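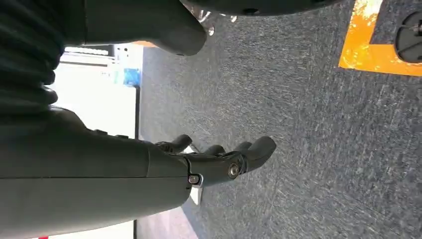 How often does a carpet in a busy office need vacuuming?

Every working day on the routes people walk, twice a week under desks and along the walls.

Carpet care, session 2. Notes from Luana Arruda's talk, typed up quickly, shout if anything's missing

Why flecked carpet gets neglected
Grey with pale and dark flecks hides nearly everything. Crumbs, grit, bits of paper, thread. Good for the people sitting in the room, bad for the cleaner, as you can't judge by looking. Go by the rota, not by eye. Plain carpet shows dirt early, flecked carpet shows it when it's already down in the pile.

Same carpet can look bluer near one wall and washed out near another. Before you write "faded" on the sheet, look at it with the blinds shut and again with them open. Often only the light. Real fading has an edge to it, usually where a cabinet stood.

Before the vacuum
Pick up by hand first. Anything flat and white especially (card, labels, paper, bits of packaging). Flat things get pulled against the head and block it, then you push grit about for ten minutes thinking you're cleaning. Turn it over before you bin it, might be someone's work. If in doubt on the nearest desk.
Paper clips and staples: magnet on a stick, cupboard B.
Chairs out, not just shoved along.

Vacuuming
Slow. Slower than that. One pass forward, one back, overlap by a third of the head.
Then a second lot across the first, at doorways and by the printer only.
Empty the bag at two thirds. Don't wait for the light.
Edges with the narrow tool, Wednesday.

Worked sums (Drastthorpe building)
Ground floor carpet 1,656 square metres. First floor 505. Luana asked us to work out daily walking routes for the first floor only: 80 square metres, so the other 425 goes on the twice a week list. Lots of people put the full 505 down as daily and ran out of shift. Ground floor routes are homework, plan is in the Godoy folder.

Spills
Blot, don't rub. White cloth only, colour comes out of the others.
Work from the outside of the mark in.
Cold water first. Then the Zarnalum solution, weak mix, test in a corner where a cabinet will cover it.
Stop when the cloth comes up clean. Too much water and the backing stays damp and you get a brown ring two days later, which is worse than the tea was.
Chewing gum: freeze it, crack it, lift it. No scraping when its soft.

Carpet tiles
If it's tiles you can lift the bad one and swap it with one from under a desk. Check the arrow on the back first!! On a flecked pattern a turned tile doesnt jump out at you but it shades diffrently once the lights are on.
Spares live flat, never on their side. Wostik store has the key list.

For the sheet
Room, date, what you did, what you found. "Usual" is not an answer. Loose edges near doors get reported same day, trip hazard.

Next time: hard floors, buffing, and we go through the homework. Bring gloves.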